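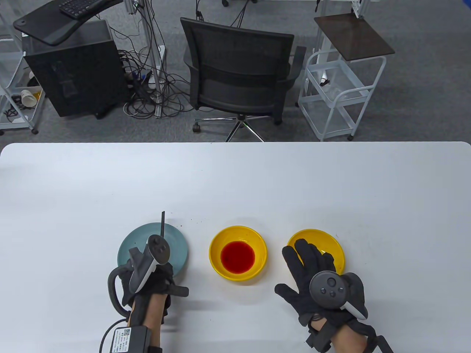

Skolmont Supper Club
Minutes of the March meeting, held upstairs at the Semaan building, Drornberg
Meeting opened at 6.40 pm

Present: Lama Zoubi (chair), ten members, and two visitors from the Voltarstead club, who were made very welcome and who kindly brought a tin of shortbread that did not survive item 2. Apologies had come in from three members, all down with the same cold, and we send them our love.

1. Minutes of the last meeting
Agreed, with one correction. The hall deposit was put down as £266 when it should have read the hall deposit and the hire of the urn together. Lama has initialled the change in the book.

2. Money
We began the year with £1119 and now stand at £1682, mostly thanks to the winter soup evening, which did far better than any of us dared hope on such a filthy night. There was a good deal of happy talk about what to do with it. It was agreed to keep £410 back for the spring supper and leave the rest alone until the summer.

3. The dipping table at the spring supper
This took up most of the evening, and your minute-taker apologises for the length of it, but it was a lovely discussion and people had plainly been thinking about it at home.

Lama would like every table to have its own small dipping set in place of the one long buffet, where last year the queue went right back to the coats. Her suggestion is three dishes in a row: a plate for the bites, a bowl of red sauce in the middle, and a second bowl to hold each piece over once it has been dipped, so that the drips land in there and the tablecloth is spared. Sticks to be used for the dipping, and no fingers in the sauce, please. 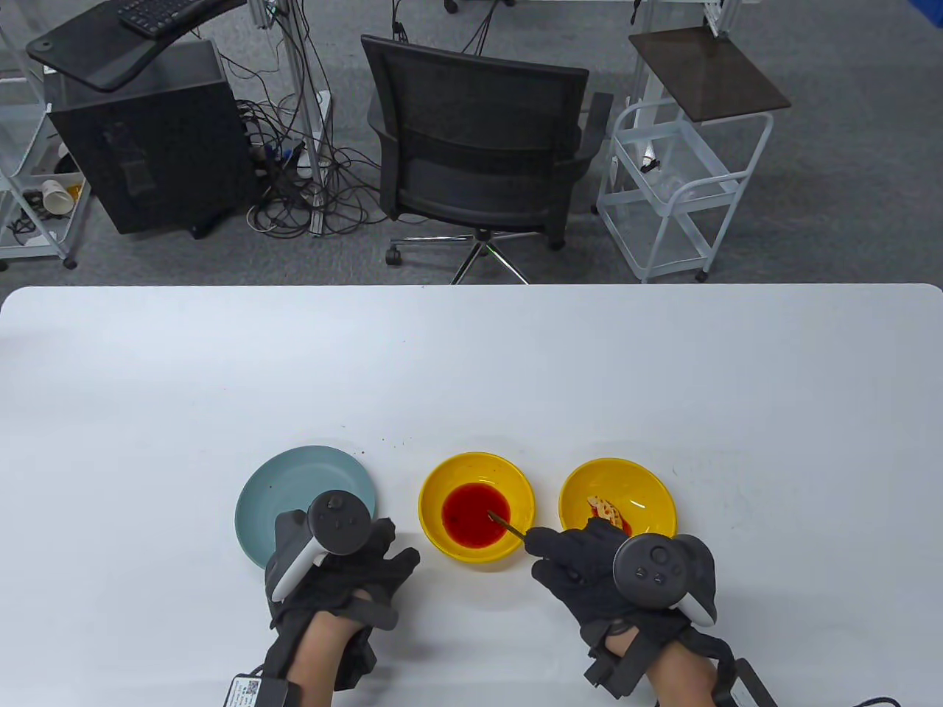 Item 3: the three-dish setting, with the stick in the middle bowl.

The colours were liked very much. The yellow bowls are cheerful and the red looks well in them, and the pale teal plate was thought restful beside all that brightness. One of our visitors wondered whether two bowls so alike might muddle people as to which is for sauce and which is for the food, and felt a different colour for the second would help. Others thought the sauce rather gave the game away. Left as it is for now.

Crumbs were raised. The plate does shed a few on to the table, and on a white top they show. It was suggested that we use the darker cloths from the cupboard, or else put a folded napkin under each plate. Lama prefers the napkins, as the dark cloths want ironing and she remembers who did it last time.

On the sauce itself, members would like a mild one on every table and a hotter one to be asked for. Agreed. It should be thick enough to cling, and the bowls should be filled no deeper than is needed, with jugs in the kitchen for topping up.

Sticks: long ones preferred, so that knuckles stay well clear. For the children's table we shall put out small forks.

4. Washing up
Voltarstead have offered to lend us their second trolley, for which many thanks. Two rotas, early and late, will go up by the kitchen door.

5. Any other business
The lid of the big casserole is still missing. Would everyone please look at home once more.

Meeting closed at 8.25 pm. Next meeting same room, and Lama will bring the napkins.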